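Rernelcombe to extend life of district office computers
24 Oct 2018

Rernelcombe will keep its current desktop computers in service for a further three years under a repair plan approved this month. The plan covers 906 machines in district offices, libraries and the records building. A full replacement, budgeted for April, has been withdrawn.

The decision follows an inventory carried out over the summer. It recorded 3043 pieces of office equipment, including monitors, printers and network hardware. Of the desktops, 452 were found to need no work beyond cleaning and a software update. Another 314 need at least one part, most often a power supply, a storage drive or additional memory. The remaining 140 will be retired and taken apart for spares.

Work will be done at the Trummer depot, which already handles the district's phones and radio sets. Each desktop is to be logged on arrival, opened, inspected and tested under load for four hours before it is returned. Machines that fail the load test twice go to the spares pool. Processors, memory and expansion cards from retired units will be tested separately and stored by model. 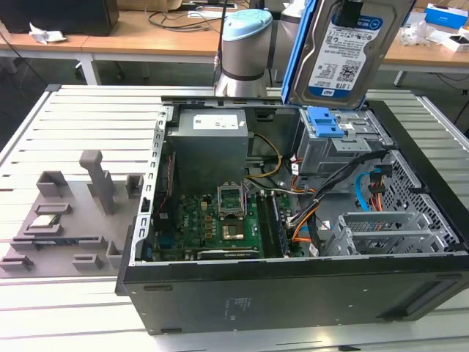 Libraries in Cullulby asked whether public terminals would be out of use while the work is under way, and were told that loan machines will be supplied in batches of six. The same reply said that a branch should not lose more than two terminals at a time, and that opening hours will not change.

Storage drives are handled under a separate procedure. Drives from the records building will be erased on site before the computers leave, and the erase log will be kept with the inventory entry. Drives that cannot be erased will be shredded. Library terminals hold no user files between sessions and are exempt from the on-site step.

Tracking will be done in Girkeo, the asset system the district adopted last year. Each part moved from one machine to another will carry its own entry, so that a later fault can be traced to its source. Staff in two offices reported duplicate records in the system during the inventory - these have been merged, and the affected tags will be reprinted.

The first batch leaves the Cullulby offices next month. Offices will receive a collection date ten working days ahead and should label power cords and adapters with the desk number. Monitors, keyboards and mice stay where they are.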